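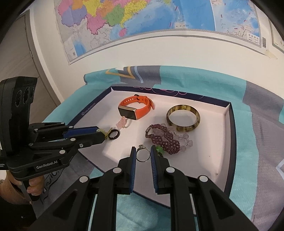
Jewelry sorting with the hand-held grippers. The ring at the front of the tray is upright between the blue pads.

Another month, another message telling us the slipping problem is solved. I would like to believe it.

For anyone who missed the February issue, the Wollgate sorting trial logs small personal items being picked up and moved with hand-held grippers, and the logs are meant to teach an arm to do the same. Of the 295 picks in the latest batch, 61 were marked as good and later found to be bad. The fingers had closed, the software saw them close, and the item was still lying where it started. Thin rings and bead strands were the worst. Four of the bad picks were of a bangle that got pinched at the rim and shot sideways, which is how Anoma Ekanayake came to be wearing safety glasses to handle costume jewelry.

Plutent, who supply the logging software, say the cause was a finger-width reading that drifted during long sessions. Their fix is to zero the reading before each run. Fine, but a ring band is very thin, and a small drift would not explain a whole strand of beads being counted as lifted. Wyn Trevor thinks the pass mark was set too loose from the start — I am inclined to agree. 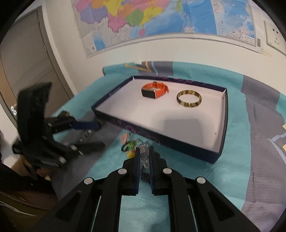

Fitness band and bangle in the box lid, with more small items on the sheet in front.

What bothers me more is that the bad picks were found by a person watching the recordings, after Clollico had already been sent the batch. No alarm went off. If the same logs had gone into an arm handling something sharper or heavier than a bangle, we would be writing a different sort of item.

Plutent's update is due Fri 10 October. Until then, please keep your glasses on, check each pick by eye and write down any slip, even if the screen says it went well. Send your sheets to Anoma. She wants the dull ones too.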